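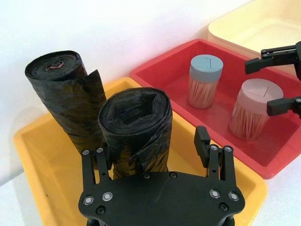 Workshop notebook › Two-arm cell

January 2023

Back at the Clandton bench and straight into the grippers. Dilek left me a note saying the right one was closing unevenly, so I spent the morning on the finger linkages — pivot screws first, then the pads. One pivot had backed off a good half turn (mine, I suspect, from before the break!). Nipped it up, put a dab of threadlocker on, and the slop went. The counter says 3,285 cycles since Radwa last changed the pads, so I've ordered a new set from Jaltier anyway.

Trays are set out as we had them: bin bag rolls standing in the yellow, toothpick tubs in the red, the cream one at the back. The rolls are a pain. The outer layer comes loose and snags a fingertip if you come in too low, so I raised the approach by 23 mm and dropped the closing speed. The tubs I'm happier with, though the lids are slippery and I want to try the softer pads on those.

Still to do:
- re-zero both wrists after the pad change
- check the four silver screws on the mounting plate with the small torque driver (Leopoldo has it)
- ask Şükran if the red tray can be taped down, it creeps

Recent entries
Cable chain, again
Morholm controller: fan swap
Which grease for the linkages?

Search this notebook Go

This site uses cookies to keep you logged in. OK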